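Reading time: 1 min

Small Fridges: Student Project Report

Our group looked at how bottles fit inside a mini fridge.

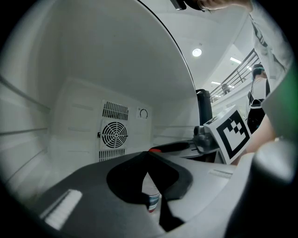

ROTTERDAM, April

The fan grille sits in the back wall, with vents over and under it and the dial to the right. We kept bottles clear of the vents.
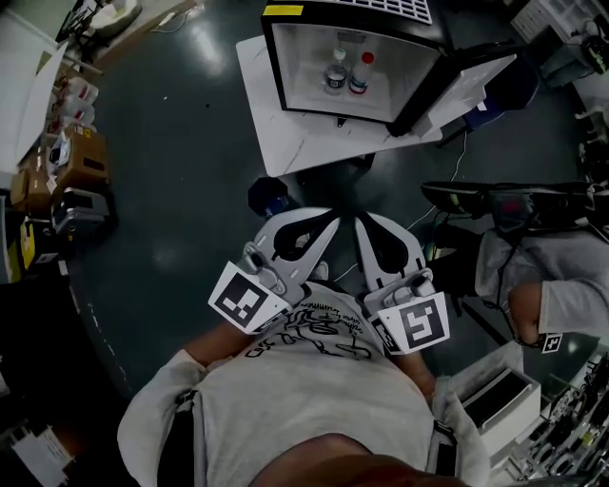
Two bottles behind the glass door.

Wouter Dierckx wrote up the shelf heights - 12 cm suited us best.
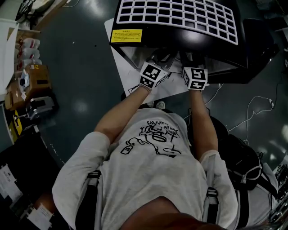 Next steps

Repeat with 90 ml bottles.

Related
Tana cooler notes

Comments
Usman Janjua: Which dial setting?
Annelies Jansen: The middle one.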